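Skip to content
We use cookies to remember your login and your font size. Accept | Manage

Natlow Short Courses - Handling Soft Things
Unit 4: Comparing Hand-Held Grippers
Notes revised 30 October 2021

4.1 Why cloth

Rigid blocks flatter every gripper. Cloth flatters none of them, and it will sulk in a new shape each time you let go. Our comparison uses one folded knit on a fitted bed sheet, worked with a pair of hand-held grippers. Those of you who hoped to leave housework behind by studying engineering have my sympathy.
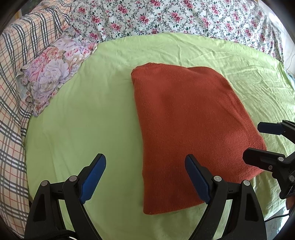
Fig. 4.1 Folded knit on the green sheet, fingers upright, blue pads facing in.

Before you close the fingers, write down:
- which edge of the fold you mean to take
- how many layers you want (then how many you got)
- where the second gripper is, as it's easily forgotten until they collide

4.2 Pads

The Fluko and Anora pad sets go through 18 grasps each, same cloth, same colour of sheet. Score a grasp only if the fold survives the lift. "Sort of survived" is a no. The Yuan logger stops at 500 entries without telling you - export early.

Ridged pads tend to grip a ribbed knit well and then decline to give it back. Record the release as carefully as the pick. A doubled edge like the one on the right of the cloth below is a fair test: decide first whether you're after the top layer or both.

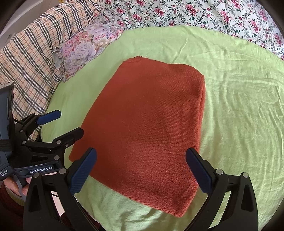 4.3 For the tutorial

Bring your score sheet and one failed grasp you can explain. Wide-angle views bend straight edges, so don't measure fold angles off the raw picture. I will ask.

Related units
Unit 3: Calibrating a Fisheye Lens
Unit 5: Two Hands, One Towel
Unit 6: Zippers (optional, bleak)

Comments (3)

tute_group_b: Does a dropped fold count as a release?
Reply from course staff: No. Nice try.

lint_trap: Logger ate my last two grasps. Should've read 4.2 first.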